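An afternoon with the grippers at Vengate

Oct 23, 2020

I finally got myself to the Vengate open day, and I'm still grinning! 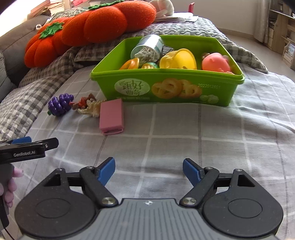
Blue fingertips at the ready, and a green tub of bits and bobs waiting on the bed.

I'd gone in expecting big arms behind glass, the sort of thing you watch from a long way back while someone reads out a leaflet. What they had was much homelier. You hold the grippers yourself, one in each hand, and tidy up with them — the idea being that a robot can later learn from the way people do it. Akua Agbeko ran our session and she was lovely, very patient with all my daft questions (and I had plenty).

I thought I'd be a natural. I was not. My first go was at the plastic grapes and I chased them across the sheet like the last pea on a plate. Akua told me to slow down and come at things from above, which helped a lot, and after that I got quite cocky and went for the pink pig. Soft things are easier than hard ones, I reckon, though the man after me swore it was the other way round.

They've had some 700 people through since the spring, and there were 24 in our group, so the queue for a second turn was long. I queued anyway! My wrists ached all the way home on the bus.

There's another one in November, over at the Urora building. Booking is open already and I've put my name down, with my sister's underneath it. She doesn't know yet.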